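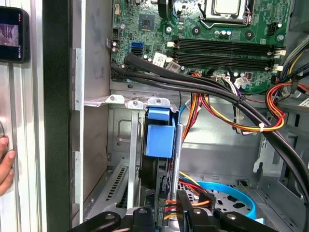

Home | Bench notes | Parts wanted | Builds | Archive

October, late afternoon
Posted by the Rokirville bench
3 shares | 4 comments

Okay, back on the old towers. I said I'd leave these until the Drular shelving was done, but the shelving is waiting on brackets and I was itching to get a lid off something, so the green-board desktop from the Praltitz lot is open and I'm writing as I go (sorry about the smudges in the paper copy).

First thing, and I'm thrilled: the processor is still in its socket. Half of this lot came to us picked over. I haven't lifted it and I'm not going to until I've got the fresh paste and a clean tray next to me, because the last time I got excited about a processor I spent the evening straightening pins with a mechanical pencil. Whoever reads this next, please don't pop the lever just to have a look!

Memory slots are all empty, all four of them. I was hoping for at least one stick so I could see if the board posts without raiding our own stash. There's a bag of pulled memory in bin 49, unlabeled, and I have no idea what half of it fits. Before anybody tries things at random, read the notches against the slot. If it doesn't want to go in, it's the wrong kind, and leaning on it harder won't change its mind.

The little capacitors below the socket I want to go over with the loupe and the good lamp. I'm looking for domed tops or crust around the base. From arm's length I can't say either way, so I'm writing "not checked" on the tag and leaving it there.

Labels. There are a couple of white stickers on the board and one of them has cables across it. Can we please agree to copy down the board number BEFORE anything gets unplugged? I keep finding half a number in this notebook from months ago, in my own handwriting, with a question mark after it. Useless.

Went over to the server chassis for a while after that, mainly to rest my eyes from all the wire.

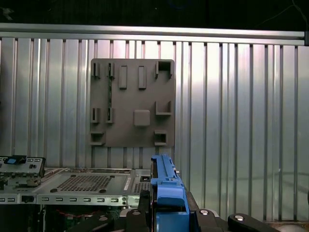

Server chassis at the bench, with the ribbed metal wall and the gray clip panel behind it.

What I like about the server box is how much of it is just sheet metal and air. Vents everywhere, and that blue latch on its bracket is the first thing your hand goes to. The desktop has a blue latch too, on the drive cage. I've been taking this as a general rule (blue means you're allowed to touch it) and so far it has served me well, though I wouldn't bet a customer's machine on it.

I'd like to use that gray panel on the wall more. I want to try cable ends in the slotted clips, data cables up top and power leads in the row under them, and see if it survives a week of us. If it turns into a place where people hang their badges, I'm taking it down.

Stock question while I'm thinking of it: Trajkovski wants server rails and we've told them maybe. Somebody needs to measure this chassis properly and put the number on the whiteboard. My tape measure has gone wandering again. It's the yellow one with the chewed corner.

Right, back to the desktop and the drive cage.

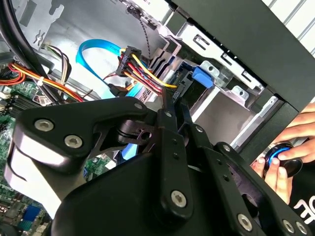
Drive cage corner of the desktop

This is the corner that eats up the time. You've got the power lead on its black connector and the blue data cable making that big loop next to it, and everything else wants to lie across both. What works for me, for what it's worth:

Power lead first, straight back, fingers on the plastic and never on the wires. I know it's a stiff fit. Wiggle it along the long side, very gently. Those connectors have an L-shaped key inside and if you rock them the short way the key snaps off and stays in the drive, and then you have two broken things.

Data cable after that. Some have a metal spring clip and some don't, so feel for one before you pull.

Then the cage latch. I had the drive half out once with a cable still on it and the sound it made is with me to this day.

I'm leaving the fat bundle of black cables alone for now. It runs right over the bottom of the board, and I'd love to tie it back, but I want a drawing of the route first. Same with the orange, yellow and red bunch, which already has a small white tie on it that somebody put there for a reason. Don't cut it, there's enough slack to work around.

To do:
- loupe on the capacitors
- board number, whole thing, both stickers
- sort bin 49 (bring coffee)
- paste and a clean tray before the processor comes up
- measure the server chassis for Trajkovski
- find out if tag 99 is this tower or the other Praltitz one, the ink has run

Also we're nearly out of the small zip-top bags. I've been putting screws in an egg carton, which is fine until someone bumps it.

Older entries | Back to Bench notes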